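Print | E-mail this post
2025-06-21
Reading time: 2 min

The left arm stopped again last night, and this time I was careful and wrote down everything before I touched the power. The log shows error 3334, lost communication with the gripper. It came seven times in one evening, always when the wrist was turned far to one side.

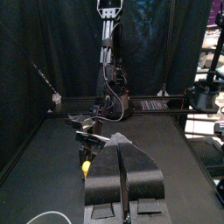

My first idea was the software, so I lost five evenings on it. Mounir Radwan told me to move the cable by hand while the arm was holding still. I did it, and the error came at once. The plug looks good from outside, but one pin sits too deep.

I have ordered a new cable from Merkisley. Until it arrives I run only the right arm, with the stop button near my hand.

Print | E-mail this post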